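The Case for the Case

Inese Eglītis keeps her desk clear in a way that makes visitors nervous. I put my coffee down on it and she looked at the coffee until I picked it up again. She has run the supply room at the Terham adult learning center for 12 years, and in that time she has formed views on pencil cases that she is willing to share at length.

"People think a pencil case is a bag," she said. "A bag is where pens go to get lost."

We met in October, shortly before the evening classes started up, when the center hands out a case to every new student. There are over 100 of them this term. Eglītis empties, wipes and checks each one that came back from the spring, a job she could give to somebody else and never has.

Her method is simple enough. The case gets a table to itself. The zipper goes all the way around, the lid goes back, and whatever is inside comes out before anything is judged. "You don't clean around things," she said. "My mother cleaned around things. We found a spoon in 1 place for years." I asked what place. She said the piano.

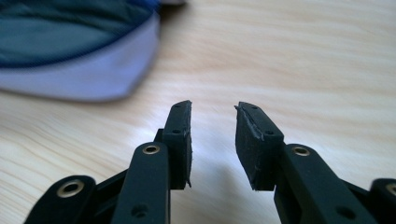 Light wood tabletop, Terham.

She is strict about the table as well. It should be pale, so a dropped pencil lead shows up, and it should have nothing else on it. Rounded corners are a bonus - she has a hip that remembers the old desks.

What comes out of a returned case, in her telling, is mostly sharpener dust, receipts and single earrings. One student gave back a case holding 30 sugar packets and no pens. Another had left a very good sandwich, or what had been one in March. Eglītis wrote to both of them. The sugar man wrote back asking for the sugar.

Her colleague Napaporn Boonyarit, who teaches technical drawing down the hall, takes a looser line. She came in for staples and stayed to disagree. "I had a Sproģis roll, the canvas kind, all through school," Boonyarit said. "You untie it and there's everything. It's beautiful."

"You untie it and there's everything on the floor," said Eglītis.

They have clearly done this before. Boonyarit's complaint about a case with a flat folding lid is that it takes up half the desk when it's open. Eglītis agrees that it does and regards this as the point. A lid that lies down stays out of the way of your hand, she says, and you can see the whole bottom at once, corners included. The corners are where she finds the lead.

She used to order from Ziltier, until the zippers began to give out around the second term. She kept the broken ones in a drawer and, when the drawer was full, mailed all 89 back with a note. I asked what the note said. "It said 89," she told me.
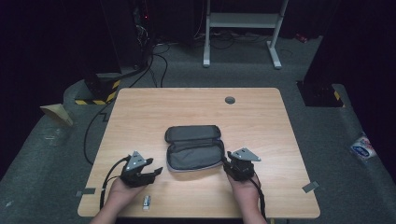
Should the lining be washed or just wiped?
A damp cloth and a drop of dish soap will do for most marks, and then the case should stand open overnight before anything goes back in.

On graphite she is gloomier. A soft eraser lifts some of it from fabric, if you go gently and in one direction, and the rest you learn to live with. Ink she doesn't discuss. Boonyarit suggested hairspray and was asked about her staples.

I wondered whether the students appreciate any of this. Eglītis thought about it for longer than I expected. A woman in the Stutport carpool once told her that the case was the only tidy thing she owned, and that she sometimes opened it on the ride home just to look. Eglītis seemed pleased by this, and then less pleased.

"She should have been doing the reading," she said, and reached for the next zipper.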